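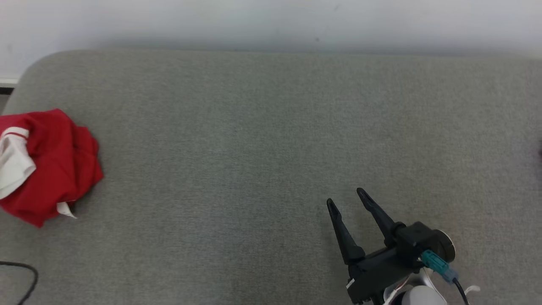

Home Topics Laundry & Clothes Ask Members Log in

Folding red and white shirts on something that isn't a table

Okay, so I do all my folding on the big gray padded bench in our spare room, and I like it there (my back likes it too, I can sit on a stool and go at it). My trouble is the red shirts with white parts. My son plays for a little local club and the shirts are that slippery kind of stuff, and by the time I've folded the arms in, the bottom has slid open again. On the bench it's worse than on a table, everything sort of sinks and wanders. Two things I'd like to know: is there a way of folding that stays put on a soft surface, and can I stack them with the red side touching the white side or will the color come off on it in the closet? I've got a whole season of them now and they mostly end up in a heap!

Noemi Szabo
Posted November 10, 2024

fakov74

I roll mine, have done for years. Lay the shirt face down, fold both sides to the middle so you have one long strip, then turn the hem up inside out, maybe the width of your hand. Roll from the collar down, nice and tight, and when you get to the hem flip that turned-up bit over the whole roll like a pocket. It holds by itself, you can throw it across the room. Works on a bed, a bench, your knees, whatever. The first couple will look like sausages but you get quicker. I can do 20 while the pasta cooks.

Only thing is you get some creasing near the hem, so if he's fussy about that, do it a different way.

tuno_2

just hang them

Villalba Laundry Lady

Rolling is good! If you'd prefer flat stacks, get yourself a big cutting board or even a stiff piece of cardboard and put it on the bench under the shirt. You keep your comfy spot and the shirt has something hard to lie on. I fold mine around a magazine and slide it out at the end, and they come out all the same size, which pleases me more than it should.

About the color: dry shirts sitting in a closet have never given me any trouble, and I've stacked red on white plenty. What gets you is damp. If they go in the pile even a little bit damp under the arms or at the collar, the red can creep into the white and then you're in for a long evening. So let them sit out overnight first, spread out and not in a bunch. And wash the new ones alone in cold a couple of times before you trust them with anything.

Back to top | Contact | © Pronura Home Help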